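Custom Cars, Week 6: Lowering Springs and Ride Height
By Ibrahim Okafor
Tuesday, October 28, 2025
3 min read

Hello again, everyone, and thank you for such a lively session on paint last time! Today we move underneath the car, where a shorter spring changes far more than the look of the thing.

Fitting one brings the body closer to the road, and it is usually stiffer too, to stop the suspension running out of travel over bumps. Please don't be tempted to cut the standard coils instead (I know, it's cheap), as the end may no longer sit properly in its seat.
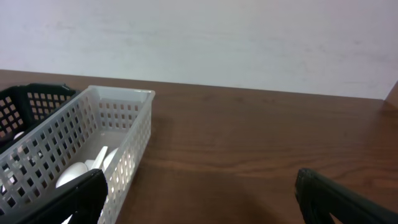
Plastic baskets on a wooden tabletop.

Our worked case is the Bruvow hatchback, which weighs 1,018 kg before anyone climbs in. Measure from wheel centre to arch lip at all four corners, on level ground, and write it down before you touch a spanner. Then measure again after a gentle drive, when everything has had a chance to settle.

Lowering also alters camber and toe, so book an alignment afterwards, and do check the headlamp aim while you're at it.

For next week, read pages 11 to 45 of the Siller workbook and bring your arch measurements along.

2 comments | 6 shares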